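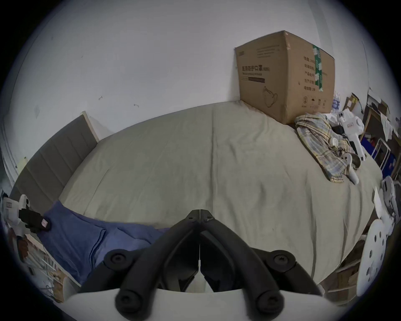 Predach Bedding extends fitted sheet range to deeper mattresses

ATPORT, 15th May – Predach Bedding has added a deep-pocket line to its range of fitted sheets. The new line, called Brulley, goes on sale this month at the company's two Atport stores and through its mail-order catalog.

Brulley sheets are made for mattresses up to 16 inches deep, including beds with a separate topper. The existing Predach fitted sheet stops at 11 inches and will stay in the range at its current price.

Customer service staff logged 167 calls and letters last year from people whose sheets came off at the corners. Most of those customers had bought a new mattress and kept their old bedding. Predach began work on the deeper sheet in December, and samples were washed and dried 100 times before the pattern was approved.

The sheets are 100 percent cotton, woven and dyed at the Russo mill outside Atport, which has supplied Predach since the company opened. Elastic runs around the whole hem. On the older sheet it is sewn into the corners only. A small woven tag marks the foot end so that the sheet can be put on the right way around the first time.

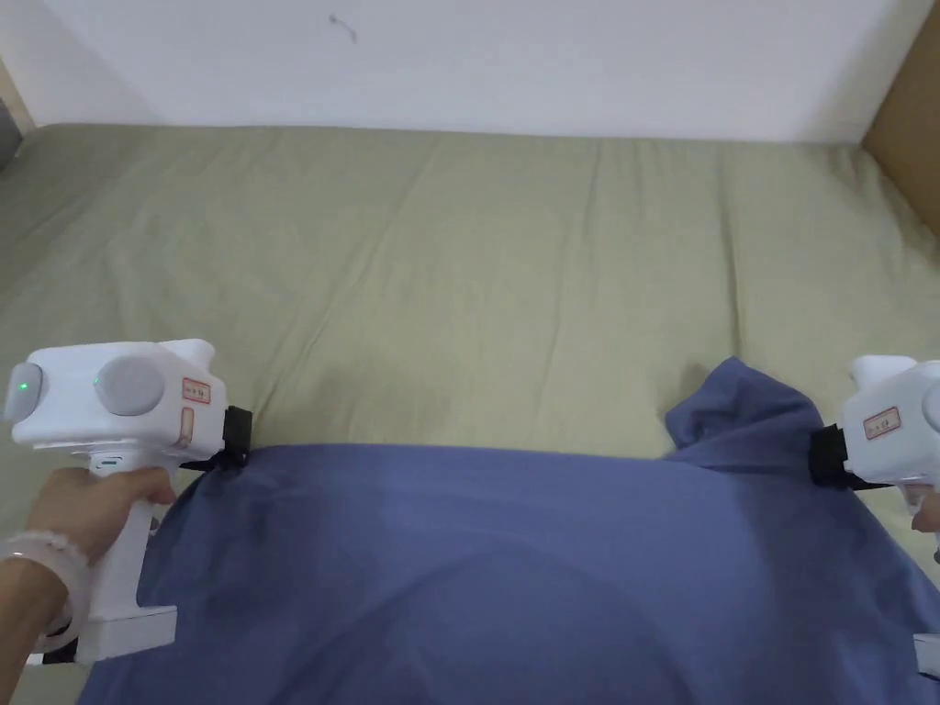
A pale green fitted sheet on a bed set against a white wall.

Brulley comes in twin, full, queen and king sizes. Matching pillowcases are sold in pairs. Flat sheets will follow in December, and customers who want a full set before then can use the flat sheets from the standard line, which are cut from the same cloth.

Care instructions are printed on the packaging. The sheets should be washed in warm water with similar colors and tumble dried on low. Bleach is not recommended. As with any cotton sheet, some creasing is normal after drying, and taking the sheet out of the dryer while it is slightly damp will reduce it.

Unused sheets can be returned within 24 days of purchase with a receipt. Washed sheets can be exchanged during the same period if the seams or elastic have failed.

Shoppers who are unsure of their size should measure the mattress from the bottom seam to the highest point of the top, with any topper in place. Printed measuring guides are free at both stores.

About Predach Bedding
Predach Bedding sells sheets, pillowcases and blankets for the home. Its offices and warehouse are in Atport.

Press inquiries: Predach Bedding press office, Atport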